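Keep the Dish Rack, and Keep It Small

October 2023

My sister-in-law in Nernham has a dishwasher, a good one, and she thinks a dish rack is clutter. Every time she visits she asks when I plan to get rid of mine. I don't plan to. I have washed cups by hand for 20 years, in two apartments and one house in Derness, and I think the wire rack does its job better than most of what gets sold to replace it.

Cups are my main argument. Plates stack, and pans can hang on a hook. Cups come in every shape and most of them get used more than once a day. A machine cycle takes too long for a mug you want again at three o'clock, so people buy more mugs, and then they need a second shelf. I owned 16 mugs at one point and drank from two.

A rack puts a limit on that. Mine is black wire with legs that splay out a little, and it cost less than lunch. When it's full, I stop and put things away.

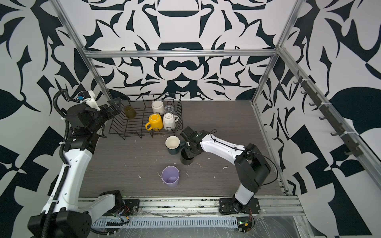

Upside down, mostly

People disagree about which way up a cup should go. The Derness household rule is upside down, and I think it's the right one for wire. Air gets in from below and water runs off the sides. On a folded towel I would say the opposite, as a glass set rim-down on wet cloth fogs up and smells by morning. The drying mats I see in stores now have the same trouble. I bought a Hetitz mat in April and it was in the garage by summer.

I won't fight over one exception. Somebody in every house puts a mug in rim-up, usually at the back, and it dries too, only slower. A yellow mug and a cream one can sit base-up next to it and no harm is done. What does bother me is a cup left out on the table after the rest have gone in the rack.

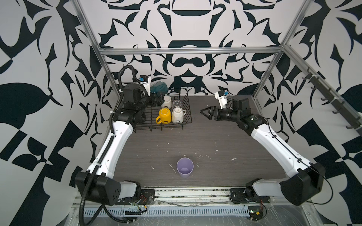
It's the plastic ones that get left. They weigh nothing, they don't look like real dishes, and everyone assumes they are still in use. I would give them the same treatment as glass. They hold water drops longer, so they need the rack more than the mugs do.

The other complaint I hear is about looks. The Abugri catalog sells a cabinet with a hidden draining shelf so that guests won't see your glasses. I looked at one in the showroom. The shelf had 2 rows, the door closed tight, and I couldn't see where the damp air was supposed to go. A rack in plain sight at least gets emptied.

Wipe the surface underneath when you empty it. Dried drips and specks build up on a dark top and they show. I do mine at night, after the last cup is in.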